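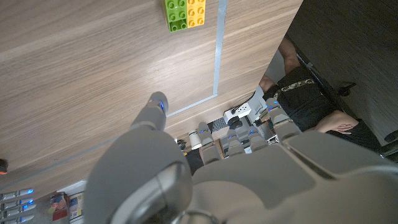

By the time the rain reached Clarnell, Jyoti had already boiled the kettle twice and let it go cold twice, and her aunt Shakuntala had still not said whether she meant to sell the piano.

"It's a good piano," Shakuntala said, looking out at the street as if the piano might be coming up it. "Your uncle gave 800 dollars for it, and that was when 800 dollars would get you a decent car."

"And who plays it?"

"Well, I dust it."

Jyoti put the kettle on a third time. She had driven the long road from Vuredlow with the heater stuck on high and a lemon cake sliding about on the back seat, and she'd promised herself the whole way that she would be patient. The man who wanted the piano, a Mr. Farías, was coming on Thursday with his brother-in-law and a trailer. He had offered 400, which was fair for something with two dead keys and a family of moths in the felt, and he had a daughter who was learning. 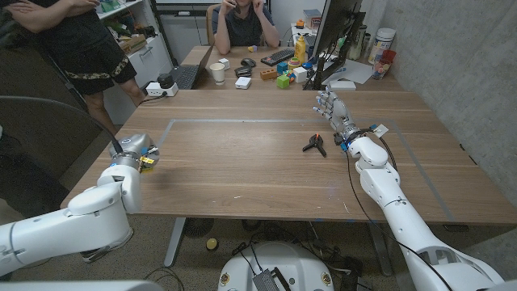 "How old is she, this girl?" Shakuntala asked, when the tea was finally poured.

"Fourteen, I think he said."

"I was older than that when I started. My fingers were already set in their ways." She turned her cup around on its saucer, a small habit she'd had as long as Jyoti had known her. "Your uncle used to sit on the stairs and listen. He said it was the best seat in the house – and you know, he had no ear at all, poor man, he'd have clapped for a gate."

The rain came down harder and the gutter over the porch began to spill. Shakuntala got up, rather slowly, and went through to the front room, and Jyoti heard the lid go up. There was a long wait. Then came a waltz, or the first half of one, with little gaps in the tune where the dead keys were.

Jyoti cut the cake, left it on the counter, and went to sit on the stairs.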